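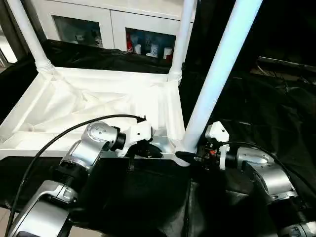 Sérgio Barreto sostiene que el asiento de una silla de plástico se diseña por arriba y se paga por abajo, y que la literatura sobre mobiliario ligero ha prestado una atención excesiva a la superficie de uso en detrimento de las uniones. La observación, formulada durante la revisión interna del protocolo, llevó a reordenar el presente apartado, cuya primera versión comenzaba por el contorno del asiento y relegaba el encuentro entre pata y cuerpo a una nota.

2. Geometría de la cara inferior y apoyo de las patas

2.1. Objeto y alcance

El apartado examina la relación entre el cuerpo moldeado y las patas tubulares en el mobiliario de plástico blanco de la serie Woltari. Se consideran tres aspectos: la disposición de los nervios, la forma de los alojamientos situados en las esquinas y la orientación que adopta cada pata respecto del plano del asiento. Quedan fuera del análisis el envejecimiento por exposición solar y el apilado, que serán objeto de un informe posterior.

La muestra se compone de 73 piezas procedentes del almacén de Moreira, retiradas en el mes de julio y conservadas desde entonces sin uso. Se descartaron los ejemplares con reparaciones previas, por entender que el adhesivo residual altera el asiento de la pata en su alojamiento. Las piezas se inspeccionaron sobre una mesa cubierta con tela negra, superficie que facilita la lectura de los bordes blancos y evita el roce del plástico con el tablero.

2.2. Nervios y bordes perimetrales

En el mobiliario moldeado de pared delgada, la rigidez depende en buena medida de los nervios y del reborde. Un panel liso de las mismas dimensiones flecta bajo carga central y transmite el giro a las esquinas, donde las patas tienden a abrirse. El reborde perimetral limita esa flexión, y los refuerzos diagonales reparten el esfuerzo entre esquinas opuestas cuando el usuario se sienta de lado o se inclina hacia atrás.

La inspección de la cara inferior se efectuó con la pieza invertida y las patas montadas. La posición permite apreciar de una sola vez el cruce de los refuerzos y los cuatro encuentros, sin recurrir a espejos ni a la elevación del conjunto.
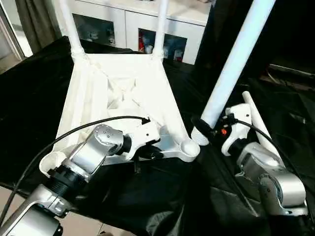 Figura 2. Silla de plástico blanco en posición invertida: cara inferior del asiento, con nervios en relieve y refuerzos diagonales en X.

Como muestra la figura, los refuerzos se cruzan en una zona central rebajada. La solución concentra el material en las direcciones de mayor solicitación y deja aligerado el resto. El acabado ligeramente brillante ayuda a detectar, con luz rasante, las irregularidades de los bordes; el procedimiento se aplicó a la totalidad de la muestra antes de cualquier medición.

2.3. Alojamientos y orientación de las patas

El ensanchamiento de la pata en su encuentro con el asiento cumple una doble función: aumenta la superficie de contacto y suaviza el cambio de sección. En las variantes con collarín acanalado, las estrías ofrecen además una referencia táctil durante el montaje. El equipo de Virkmont recomienda presentar primero todas las patas y ajustarlas después en diagonal, práctica que se adoptó en los ensayos y que se mantiene en el anexo de montaje.

Las piezas fueron sometidas a series de 2.000 ciclos de carga vertical, ampliadas a 3.000 en los ejemplares destinados al estudio de holguras. El criterio de rechazo fue la aparición de juego perceptible a mano en cualquiera de los alojamientos. No se consideró rechazo la marca superficial en el reborde, aunque se anotó su posición en la ficha correspondiente.

Conviene señalar una limitación. La holgura percibida a mano depende de la persona que efectúa la comprobación y del punto por el que sujeta la pata. Cuando la sujeción se realiza cerca del extremo libre, el brazo de palanca amplifica un desplazamiento que en el alojamiento resulta difícil de apreciar. Para reducir esta variación se fijó la sujeción en el tercio próximo al asiento, si bien en las primeras fichas, redactadas antes de establecer la norma, el punto de agarre no consta y los valores se presentan por separado.

La comparación con las piezas de la serie Pokelthorpe, de patas rectas y asiento sin refuerzos cruzados, se desarrolla en el apartado siguiente.

Última actualización: 25 de abril de 2026

Documentos relacionados
Ensayos de carga en asientos moldeados: protocolo y fichas
Anexo de montaje de la serie Woltari
Serie Pokelthorpe: patas rectas y estabilidad lateral
Terminología de uniones en mobiliario ligero

© Virkmont. Todos los derechos reservados | Contacto | Volver arriba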